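Guides > Cameras > Focus > Back-button focus

Cameras Lenses Lighting Guides Forum

Setting up back-button focus on a mirrorless camera

29 Sep 2022 | By Ellis, Akden Guides

By default, a half press of the shutter button starts both metering and autofocus. Back-button focus moves autofocus to a button under the right thumb and leaves the shutter button with metering and release only. The steps were written for the Norkix 202 but apply to most bodies with an AF-ON button or a programmable rear button. Menu names differ between makers.

Before you start

Set the mode dial to P, A, S or M. The full auto mode locks the button settings on most cameras. If the lens has an AF/MF switch, set it to AF. Save your current settings to a custom slot if you want to go back to them later.

Step 1. Remove autofocus from the shutter button

Open the setup menu, go to Controls, then Shutter Button. Set "AF with half press" to Off. On the 202 this must be done once for stills and once for video. Leave "AE lock with half press" as it is.

Step 2. Assign the rear button

Go to Controls, then Custom Buttons, and select AF-ON. Choose "AF start". If the body has no AF-ON button, use AE-L. Exposure lock can then be moved to a front function button.

Step 3. Set the focus mode

Select continuous AF. With the thumb held down, the camera tracks the subject. With the thumb lifted, focus stays at the last distance. Single AF also works, but you lose tracking.

Step 4. Set the focus area

Use a single small point for the first tests. Wide areas tend to pick the nearest edge with strong contrast, and that makes it hard to tell a setup error from a focus error.
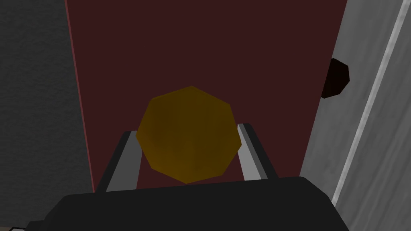
Yellow target between the two gripper fingers.

Step 5. Test the setup

Mount the camera on a tripod and switch the self-timer off. Use a 100 mm lens or the long end of a zoom, at its widest aperture. Set ISO 100 if there is enough light.

1. Aim at a flat target with clear edges and press the rear button until the focus box turns green.
2. Lift your thumb, then press the shutter button fully. The lens should not move.
3. Turn the focus ring slightly and press the shutter button again. The camera should release and record a soft image.
4. Press the rear button and take a third frame. It should be sharp.

Check all three frames at full magnification.

If the camera will not release

Look for "Release priority" in the AF menu. When it is set to Focus, some bodies refuse to fire until focus is confirmed – set it to Release. If error 2164 shows on the 202, detach the lens, wipe the contacts with a dry cloth and refit it.

Remote releases

The Wovutby wired remote sends only a half press and a full press, so it will not start autofocus after Step 1. Focus with the rear button first, then fire from the remote.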